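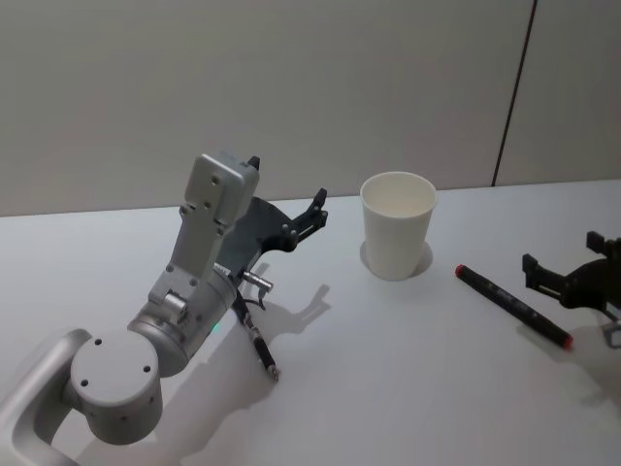
White table, grey wall, Monday morning.

Thread on moving a small town library's local history collection, as a few of you asked how Daltbridge went.

The collection is 1000 items, mostly pamphlets, parish magazines and postcards. It had been in the upstairs store since the old reading room shut. The new room is on the ground floor with its own door.

First job was the shelf list. The old one was typed and stopped at the letter P. Panagiotis Delić did the rest by hand over the summer and I typed it up in the evenings.

We used flat archive boxes for anything larger than A4 and upright ones for the rest. Pareritz sell both. Delivery took 5 weeks, so order before you book the van.

Label the short end of the box. We labelled the lids first and had to do them again.

Rusty staples came out before anything was packed. Use a thin spatula, go slowly, and put a slip of paper under the staple first. The parish magazines were the worst for this.
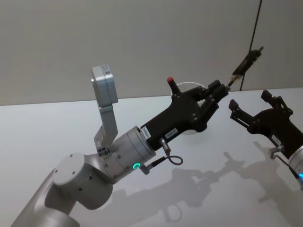

The maps were harder. Four of them were rolled, and one had been rolled inside another and left that way for years. Guangming Deng from the Gellholm record office told us to leave them under light weights in a cool room and not touch them for a few days. Two are now flat. The other two have gone to Gellholm.

Postcards went into clear polyester sleeves, filed by street. Before that they were filed by donor, and hardly anyone coming in knows who the donor was.

We found 5 duplicates of the 1000, all flood pamphlets. Spare copies have gone to the school.

Things still to do: the Kong papers, which came in two suitcases and have no list at all. Also the glass negatives. I don't want to start those until the new shelving is bolted to the wall.

The room opens to readers in September, afternoons only. Bring a pencil. Pens stay at the desk.

If you have a shelf list template you like, send it over. Ours has too many columns.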